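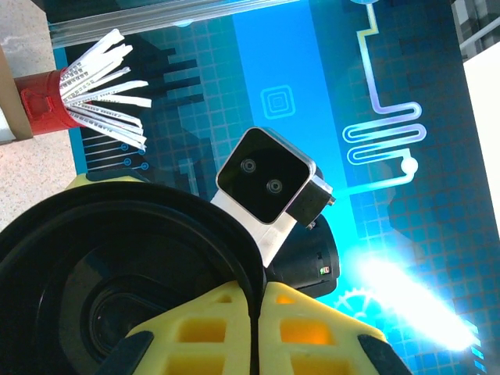

Re: Zudum gripper kit — anyone got one yet?

Hi all,

quick one, typing between two other things. We've had the Zudum kit on the bench since August so I can answer most of this. Not all.

Mehwish Kiani wrote:

> We're looking at the Zudum kit for the small cell at Povach. Price I was quoted is 1145 without the arm. Questions —
> 1. do the yellow fingers hold up, or do you end up printing your own?
> 2. is the wrist camera any use once the gripper is closed?
> 3. does the mat come with it or is that extra?
> Jastia offered us theirs for 200 less but no spares. Would rather not buy twice.

1. Fingers are fine. Yellow lattice, black rubber tips. Lattice flexes a bit on hard parts, comes back. The tips are what goes. Ours went past 3000 closes before the first one started to peel, left side. Spare pair was in the box, glue wasn't.

2. Yes but. Closed, the two fingers fill a good chunk of the bottom of the veiw, meeting on a dark seam. Middle and top you still see plenty. Thin stuff like paper strips shows up okay as strips, the printing on them is too small to read from the wrist so don't plan on that. If you need text, put a second camera on a fixed arm.

3. Ours was extra. Blue one with the circuit board print. Looks nice, shiny as hell — you get a big white streak of glare across it and the grid washes out right there. Move your lamp before you blame the software. I lost an afternoon. Would buy a matte one next time, or plain gray anything.

Stuff you didn't ask: manual is thin, page on calibration is for the older wrist plate. Ghauri support sent me the right one same day, ask for sheet 206. Cable could be longer. Software installed first try, which I did not expect.

On Jastia, never used it so can't compare. No spares would put me off though, see tips above.

For a small cell I'd pay the 1145. Get them to throw in a second set of tips, they did it for us when we asked.

What parts are you picking btw? If its anything oily the answer to 1 changes, let me know

(sorry for the top of this being a mess, wrong mail client)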